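Omis lobby: stone sealer trial, notebook

April, started 7:40 am

Picking up from the previous entry. Two sealers left in the running for the grey floor, Gurnerar (solvent-based) and Hilto (water-based). Boros was dropped after it hazed on the offcut. Purpose today is to settle the haze question at the panel join, where residue collects and the buffing pad can't reach.

Background for whoever reads this next. The floor takes water darkening near the entry within the hour and the old sealer is patchy. Maintenance has been topping it up with whatever was on the shelf, so the history under each test patch is unknown. Treat every number below as comparative only.

Offcut results

Sealer applied with a lint-free pad, left 14 minutes, excess removed, second coat after 2 hours. Drop test with tap water, read under the bench lamp.

Gurnerar: bead held, no darkening at 90 minutes. Slight deepening of colour, visible beside an untreated piece. Smell lingers and will need the doors open.

Hilto: bead flattened early, faint ring at 90 minutes, gone by next morning. No colour shift. Easier to clean off tools.

Boros: good bead, but white film along every edge where it pooled. Film came off with the maker's remover and took the sealer with it.

Edge work

All three products want the excess off before it tacks. In the open field that is simple. Along the panelling it has to be done by hand, with the cloth bunched so it gets right into the corner and does not ride up onto the wood. Flat-folded cloth leaves a line a few millimetres out from the join. Keep one cloth per product and bin it after.

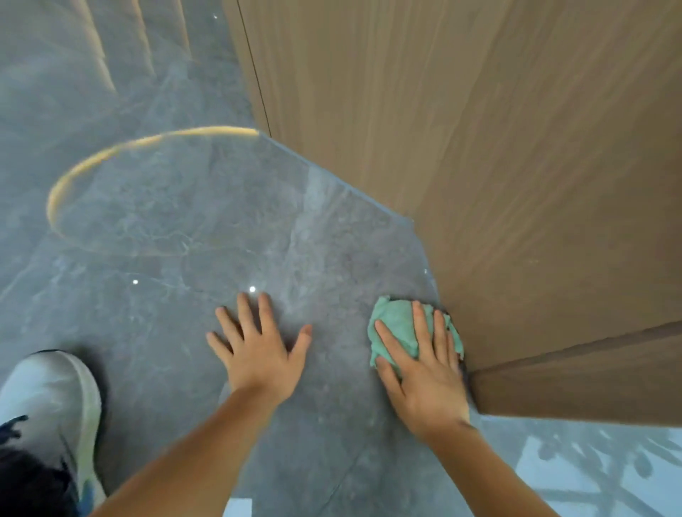

Gloss readings

Meter zeroed on the black tile before each set. Readings taken in the open field and again hard against the wall. Open field: Gurnerar and the untreated control are within meter error of each other, Hilto a shade lower. Against the wall the spread is wider and I don't trust it, as the meter foot doesn't sit flat on the grout. Needs a smaller aperture or a different method.

Visual check is more useful than the meter here. Get low, look along the stone toward the ceiling lights and watch the edge of the reflection. Haze shows as a soft edge well before it shows as a colour change. The polish on this floor is good enough that the light comes back with a clear outline.

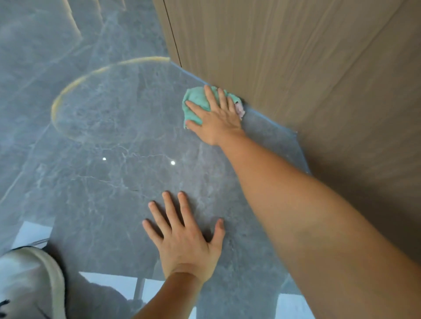 2 min read

Coverage

Total area from the drawings is 537 square metres, less the lift threshold. At the coverage we got on the offcuts, which was almost certainly optimistic, Hilto works out cheaper even with a third coat. The offcuts were clean and the floor isn't. Re-do this sum after the first full bay.

Open items

Ask the Gurnerar rep whether the solvent will mark the finish on the wood panelling. The data sheet is silent on timber. Until there is an answer, tape the bottom of the panels.

Find out what remover was used on the old sealer, if any.

Repeat the Hilto drop test with coffee and with cooking oil.

Order more black tile for the meter, as the present one is scratched at one corner.

Label the offcuts on the back. Marker on the edge wipes off with the solvent.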